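Ulside Tray Study: Student Project Report
Annunziata Lombardi and Arturo Cocco

2. Materials

The tray was made from clear acrylic panels joined at the corners, with small clear brackets at the corners. It is shallow and sits directly on a wood-grain tabletop. A round wooden bowl with a natural finish stands inside it. The test piece is red, smooth and egg-shaped.

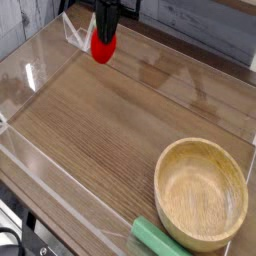

3. Glare and visibility

The grain of the table shows through the base, slightly distorted behind the side wall. Reflections were strongest on the far part of the tray. We took readings at 15 points under one lamp, with values up to 300 lux. A matte base is planned for June.

Related reports
Ostcombe shelf bracket test
Grasard bowl finishes
Colombo panel joints

This site uses cookies. Accept | Settings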